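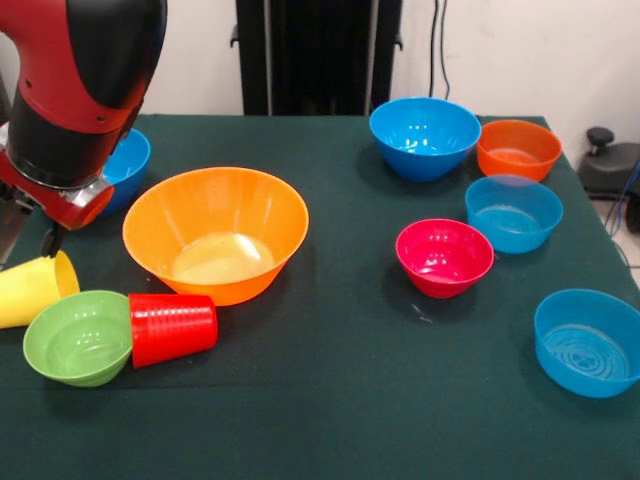
Grestex Tabletop Kit — readme, pilot version

Maintained by Imelda Catacutan, Pomberg office. Last edit Sunday, April 13, 2025. Older notes from August are gone, don't ask for them.

What you get
Arm control package, gripper mount config, camera calibration script, and the bowls-and-cups recordings. Arm itself not included. Table not included either. Cloth yes — dark green, matte, keep it that way. Glossy cloth wrecks the depth readings.

What's in the recordings
990 episodes of pick and place with plastic bowls and cups. Mixed colors, mixed sizes. Cups may start upright or on their side. Bowls mostly upright, sometimes tilted against a cup. Fixed camera only in this release, wrist camera comes later.
98 episodes held out for testing. Dont train on them, the Soriano people did and their numbers were useless.

Setup
Bolt arm first, then cloth, then camera. Run calibrate before anything else. Takes around 20 minutes the first time, less after.
Lights on overhead, blinds shut. If you move the camera even a little, calibrate again.
Keep cables behind the table and out of reach of the elbow.

Known problems
Reflections. Shiny plastic under overhead light gives white spots inside the bowls and the segmenter reads them as small objects. Filter is on by default, leave it on.
Bowls behind the arm get lost. Planner waits for the arm to clear, which is slow. Fix is being worked on in Pendville.
Cups on their side roll when touched at the rim. Approach from the base end — set grasp_side to base in the config.
Translucent bowls: depth is bad, use color only.
Crumbs and lint on the cloth sometimes get a box drawn round them. Wipe down between runs.
61 episodes have no end label. Listed in missing_labels.txt, skip them or label them yourself and send them back, we'd be gratefull.

License
Free for testing and teaching. Selling somthing built on it, write first.

Contact
Kit and hardware: Imelda. Labels and the test split: Alina Voicu. Put the kit version in the subject line or it goes to the wrong queue.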